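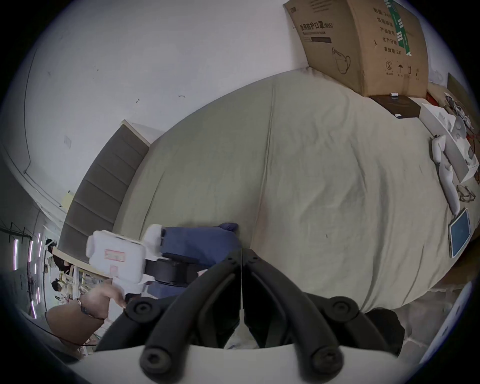 I'd gone to talk to Leonor Abreu about fingers. Hand-held gripper fingers, to be exact, and why she has spent most of the winter swapping one set for another when the rest of us are still arguing over cameras. Leonor tests kit for Arruda, and her comparison of the Grasov and the Plindik has been passed round so much that I'd been sent it by three separate people before I thought to ring her up. She is very quick and very funny and she does her best thinking with something in her hands, so I let her get on with it and wrote as fast as I could. Most of what she uses fits on a double bed: the two white controllers, the tablet, a tangle of cables, a heap of blue denim for when she wants something heavy to pick up.

"People ask me which one is stronger," she said, "and I always say, stronger at what? Shutting? They both shut!"

What she cares about is what happens at the tips. A rigid block goes where your hand tells it to, and if you've come in a bit low it digs into the bed and you feel it in your wrist. The softer V-shaped fingers give a little, so you can be careless with your height and still come up with cloth between them. "Lovely," she said, "until you pull. Then the give is working against you, and the cloth starts creeping."

So she times the creeping. She takes hold of a hem, pulls it tight, and sees how long it stays put. The log had reached 3,032 grasps by January and she can quote from it alarmingly well. On thin cotton the Plindik let go early in 87 of them. The Grasov did better on that and then rather spoiled it by picking up the sheet along with the shirt, over and over again.
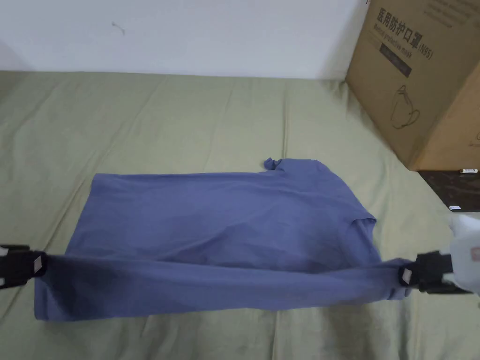 I asked whether that was the gripper's fault or hers. She laughed for quite a while.

"Mine, at first! You get used to one and you carry your habits over to the other. I had to throw away the whole first batch, 868 grasps, because I was holding the Grasov as if it was the Plindik. My wrist was wrong in every single one."

I like that she kept the number. Plenty of people would have quietly lost that folder. She now does a warm-up whenever she changes over, five shirts that don't get counted, and she won't write anything down until they're done. She's also stopped doing both models in one afternoon, having noticed that whichever came second always looked worse (tired arms, she reckons, though her colleague blames the tea).

We got on to weight, which I'd expected to be dull and wasn't. Neither model is heavy when you pick it up in a shop, so to speak. Do an hour of collars with one in each hand and you'll know precisely where the battery has been put. Leonor would trade a fair bit of grip for a handle that balances over the thumb, and she has told both makers so. One wrote back.

"It was a nice email," she said. "I don't think they're going to do it."

The camera came up too, of course. She's fond of a very wide lens on the gripper because she wants both fingertips and as much of the cloth as she can get, even if it makes a flat mattress look like a hill. A narrower one gives her a tidier picture and loses the sleeve she's about to need. She says newcomers hate the bendy view for a day or so and then stop seeing it. I asked if she'd ever gone back to the narrow lens. Once, for a week, and she missed so many corners that she put the old one back on over lunch.
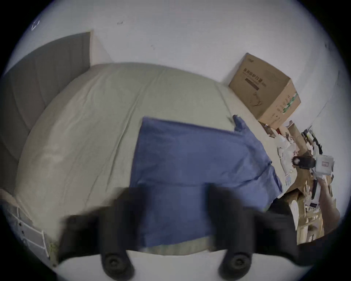 Collars, and what she'd buy

Collars are the bit she'd warn you about. They stand up on their own, they're thicker than anything near them, and a finger that has been behaving beautifully on a hem will shove a collar along the bed like a snowplough. Her trick is to come in from the side, with the fingers only half open, and pinch less than you think you need.

"Everyone grabs too much," she said. "I still do it if I'm talking. I've done it twice since you got here."

And the verdict? She was a bit cagey, but I did get it in the end. For shirts and anything thin she'd have the Grasov, so long as you're patient about the sheet. For towels and jeans, the Plindik, and she wouldn't think twice. If the budget only runs to one, she'd buy the Plindik and spend what's left on spare finger pads, as they wear out faster than either leaflet admits.

She's got a set of pads from Gistton to try next, a grippier sort, meant for either model. She hadn't opened the packet when we spoke. I've asked her to ring me when she has.

Home Interviews Kit Back issues Contact Search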